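Sopa de puerros para la vuelta a casa (y unos cuantos trucos de cocina)

Volvimos de Trovmont con el maletero lleno de tarros, dos quesos y ninguna gana de cocinar, que es lo que me pasa siempre en septiembre. Menos mal que en casa la sopa de puerros se hace casi sola, y de paso os cuento los trucos que he ido apuntando estos años, unos de mi abuela y otros aprendidos a base de estropear ollas.

Primero, los puerros. Abridlos a lo largo y dejadlos en agua fría con un chorrito de vinagre mientras peláis las patatas: la tierra se va al fondo y no hay que andar frotando capa por capa. Sacadlos con la mano, sin volcar el barreño, o la tierra vuelve a caer encima.

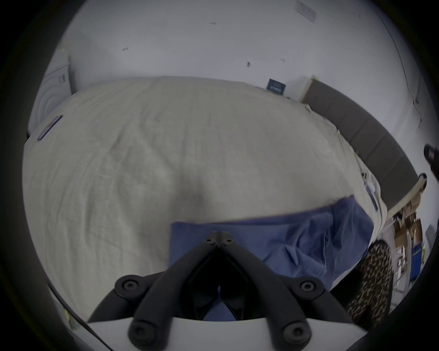
Después, paciencia con el sofrito. Mantequilla, un poco de aceite, una pizca de sal y 30 minutos a fuego muy bajito, con la tapa puesta. Yo antes lo hacía en diez y me quedaba una sopa tristona, con sabor a puerro hervido. Para 635 gramos de puerro limpio pongo dos patatas medianas y caldo hasta cubrir, nada más.

Las cortezas del queso se guardan. En el mercado de Treltura compramos uno curado, de esos de corteza natural, y un trozo bien raspado dentro de la olla da un fondo buenísimo (¡acordaos de sacarlo antes de triturar!).
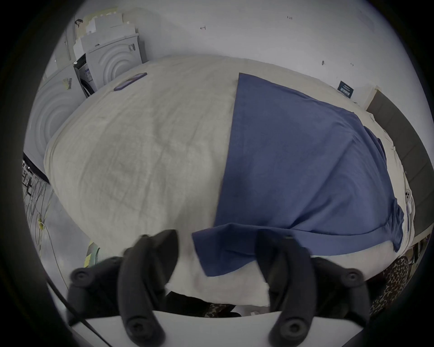
Ropa de cama con sus pliegues y arrugas.

Si os pasáis de sal, añadid otra patata cocida y más caldo sin sal, y triturad de nuevo. Y si vais a congelarla, hacedlo antes de echar la nata, que luego se corta y da mucha pena verla. Nosotros la guardamos en tarros anchos, dejando dos dedos libres arriba, y la pasamos a la nevera la noche anterior.

Los picatostes, con el pan de anteayer, en sartén y con un diente de ajo entero sin pelar.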